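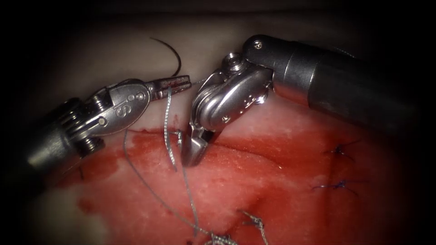

Tihomir Radonjić has overseen the staking program at Dimitriou since the firm opened it to outside clients in August. The program accepts ether from pension plans, foundations and family offices, places it with validators, and passes the rewards back to the client after fees. In an interview at the firm's Cevudville office, he discussed client demand, the risks of locking up assets, and the review that led Dimitriou to change one of its two operating partners.

The program now serves 64 institutional clients. Mr. Radonjić said the figure was higher than he had planned for, and that most of the early accounts were small.

"Clients came in with test amounts," he said. "They wanted to see a deposit, a few months of rewards, and a withdrawal, and they wanted to see all of it on a statement their auditors would accept. Several of them took the whole position out and put it back in again. We encouraged that."

Asked whether lower reward rates had cooled interest, he said the rate was seldom the first subject raised in a meeting. Boards tend to ask who holds the keys, who can move the assets, and how long it takes to get them back. The last question is the hardest to answer in a single number, as the wait to exit depends on how many other validators are leaving at the same time.

"I can tell a client what the wait is this morning," Mr. Radonjić said. "I cannot tell them what it will be in a week when the price has dropped and everyone wants to sell. Our documents say so on the first page, and we ask clients to keep a share of their holdings unstaked. For most of them that share is 50 percent."
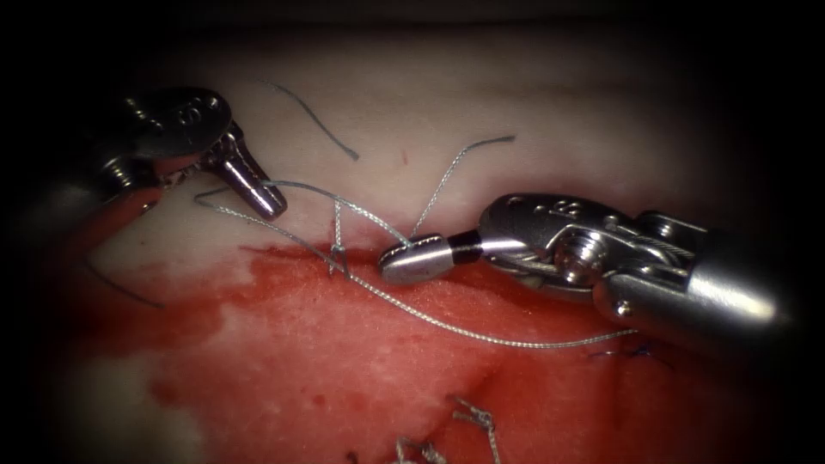 Two robotic surgical instruments and gray braided suture over a block of tissue.

Dimitriou runs 2,267 validators across two operating partners, Jandar and Notton. Notton joined the program in the spring, following a review of the previous partner's software practices. Mr. Radonjić declined to name the previous partner. He said that no client assets had been lost and that the concern was over concentration.

"Both of our operators were running the same client software in the same region," he said. "If that software had a serious fault, the penalties would have reached every account we manage on the same day. We did not want to explain that to a board afterward."

Notton was assigned 904 of the validators and uses different software from Jandar. The move took nearly three months. Existing validators had to be exited and new ones started, and clients earned no rewards on the assets in between. Dimitriou waived its fees for that period.

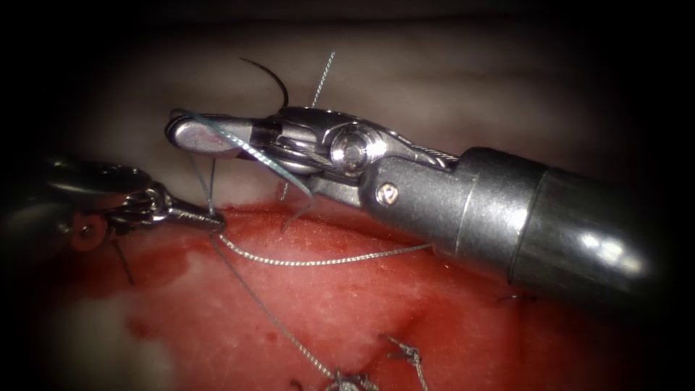 The jaws of a needle driver hold suture material above a red tissue pad.

On the question of liquid staking tokens, which let a holder trade a claim on staked ether, Mr. Radonjić was reserved. The firm does not offer them and has no date for doing so.

"The token can trade below the asset it stands for," he said. "A trading desk can live with that. A pension plan that has to mark its books at the end of the quarter has a harder time, and its trustees will want to know why two lines that should match do not."

He expects the next round of work to be on reporting. Clients currently receive rewards data monthly, with the dollar value of each reward fixed at the time it was received. Some have asked for a daily file. Mr. Radonjić said a trial version is with a small group of clients, and that the accounting staff at Jandar and Notton have yet to agree on a common cutoff hour.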